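About Numholm

Numholm is a shared workplace with 27 private offices, two meeting rooms and places for people to make coffee and lunch. Leopold Mayrhofer opened it in May with one tenant, a translation office called Indano. The building has 1450 square meters of floor space.

Most of our members ask about the kitchen first. It has a double sink with a tall spring faucet, and paper towels are on the wall next to it. Cloths get rinsed in the sink, wrung out and hung up at the end of the day. Food scraps go in the bin - please don't put them down the drain.

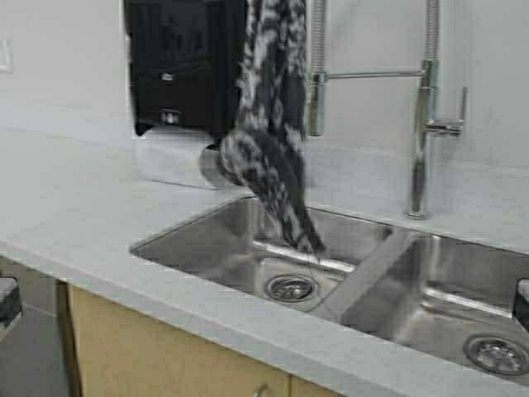
Who washes the dishes?
Members wash their own cups and plates. Bok-nam Wang and the cleaning crew do the counters, floors and sinks every evening after 6.

The kitchenette is smaller. It has a white counter with an outlet on the wall above it, so you can plug in your own kettle. Below are two drawers and a cupboard with two doors. Write your name on anything you store there and leave the counter clear for the next person.

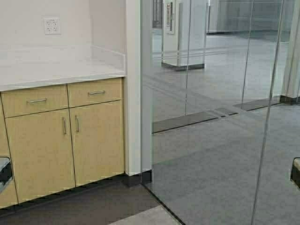 Numholm, 12/07/2025

New members are welcome to visit on weekdays. A tour takes 16 minutes if you don't stop for coffee. Meeting rooms seat up to 16 people and are booked at the front desk - Leopold keeps the calendar.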